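シミュレーションの中の台所 Skonisariの公開日に行ってきました

私は日本に住んで七年になりますが、日本語で長い文章を書くのは今でも時間がかかります。それでも、Skonisariの公開日のことは忘れないうちに書いておきたいと思いました。読みにくいところがあったら、すみません。

行ったのは2024年6月15日です。駅から川に沿って歩いて、途中で道を一本まちがえました。建物は昔の印刷所だそうで、入口のドアがとても重かったです。受付で名札をもらい、スリッパにはきかえました。私の足には小さいスリッパだったので、階段を上がるときは少し気をつけなければなりませんでした。

案内をしてくださったのは、Gorazd Stojanovićさんという技術者の方です。私はロボットの会社だから大きな機械がたくさん動いているのだろうと想像していましたが、最初に通された部屋では、みなさんが静かに画面を見ていました。ここではMiteroというシミュレーターを使って、食器を扱う動作を練習させています。本物の皿に触る前に、計算の中の皿で何度も試すという考え方です。

その日の課題は、木の床の上にある白いボウルの縁を、二本指のグリッパーではさむことでした。一本の指をボウルの内側に入れて、もう一本を外側に置きます。私たちが家でボウルを持つときも、親指を中に、ほかの指を外にすることがありますから、見ていてすぐに意味がわかりました。ただ、人間は縁を見なくても持てますが、ロボットにとってはその数センチがとても遠いようです。
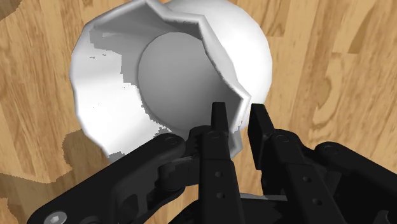 Stojanovićさんの話では、いちばん難しいのは指を閉じる前の位置合わせだそうです。内側の指が深すぎると底に当たりますし、浅すぎると持ち上げたときに縁がすべります。ひとつの課題につき、一晩で1000回ぐらい試行を走らせて、朝になってから失敗したものだけを人が見直すと言っていました。成功したものは見ないのですか、と聞いたら、「見たいですが、失敗のほうが先です」と答えてくださいました。

もうひとつ質問をしました。画面のボウルは丸ではなく、角ばった形に見えます。私は、そういうデザインの食器なのかと思いました。すると隣の席のCapucine Bodinさんが、形を粗くすると計算が軽くなります、と説明してくださいました。見た目の形と、接触を計算するための形を別々に持つこともできるそうです。ここは専門の言葉が多くて、正直に書くと半分ぐらいしか理解できませんでした。「接触判定」という言葉はメモに書いて、帰りの電車で調べました。

そのあと、見学者も操作をさせてもらえました。二つのつまみがついたコントローラーで、片方が手首の向き、もう片方が指の開きです。私は三回やって、三回ともボウルを押してしまいました。力を入れているつもりはないのに、画面のボウルはすうっと遠くへ行きます。私の次に並んでいた小学生の女の子は二回目で縁をはさみました。お母さんよりも、Stojanovićさんのほうが喜んでいたと思います。

午後は一階で、実機のデモがありました。こちらの担当はSlavica Georgiouさんで、Gredirwoodという、腕が一本のロボットが使われていました。部屋が狭いので、見学者は二つの組に分かれました。私は後の組になり、待っている間に廊下で麦茶をいただきました。実機はシミュレーションよりもずっとゆっくり動きます。指が縁に近づくと、みんな話すのをやめました。聞こえるのはモーターの小さな音だけです。一回目は持ち上がって、二回目は途中で止まり、Georgiouさんがボタンを押して最初の姿勢に戻しました。止まったのは故障ではなく、決めた力を超えたら止まるようにしてあるからだそうです。

質問の時間には、男の方が「いつごろ家で皿を洗ってくれますか」と聞きました。Georgiouさんは少し考えてから、年数は言いたくありません、と答えました。私はこの答え方が好きでした。シミュレーションでうまくいった動きが実機でもそのままうまくいくとは限らないこと、その差を小さくするのが今の仕事であることを、簡単な日本語でゆっくり話してくださいました。私のような外国人の見学者がほかにもいたので、気をつかってくださったのかもしれません。

参加費は500円で、資料の冊子がついています。冊子は漢字にふりがながありませんが、図が多いので助かります。次の公開日は一月の予定だと受付で聞きました。申し込みは電話でもできるそうです。駐車場はないので、電車で行くほうがいいと思います。

家に帰ってから、夕飯のサラダのボウルを片手で持って、自分の指がどこにあるか見てみました。親指は思っていたより深く入っていました。夫に何をしているのかと聞かれましたが、説明が長くなるので、まずサラダを食べました。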